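Potions you can drink: my project report on Plesta
October 2025

For my project I chose to make a drinkable version of the stamina potion from Plesta, the farming and monster game by Obura. If you haven't played it, you spend half your life brewing things in a shed in Prunport, and the green one is the one everybody hoards. I wanted to know if a drink could look like the game's and still be nice enough to finish (most of the fan recipes online are basically washing-up liquid with sugar in).

I began in March with lime cordial, apple juice and tonic water. 200 ml of juice to 40 ml of cordial gave the best green, but it went cloudy once I put the tonic in, and it fizzed all over my worksheet! 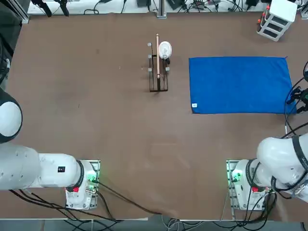
Getting the swirl right took up most of my time. In the game it moves slowly, like smoke, so I tried edible shimmer powder, then thickened the juice with a bit of cornflour. Spoons were hopeless because they broke the swirl up. A thin wooden stick like the one standing in the black rack was miles better — you turn it once, lift it straight out and leave the drink alone. My swirls lasted 26 seconds with plain juice and 60 with the cornflour version, though that one did taste faintly of gravy.

I then took both versions to the games club in Milport and asked people to try them and fill in a form. I forgot to put a question about smell on it, which I regret, as it was all anyone wanted to talk about.

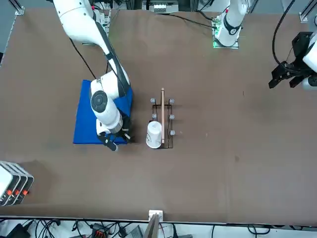
One taster wrote that the thick one looked exactly like the potion in the shed but they'd rather faint in a turnip field than drink it again. Fair enough. The plain one did much better on taste, and a few people asked for seconds.

If I did this again I'd swap the cornflour for xanthan gum and leave the tonic out completely. I'd also like to have a go at the purple potion, probably with blackcurrant.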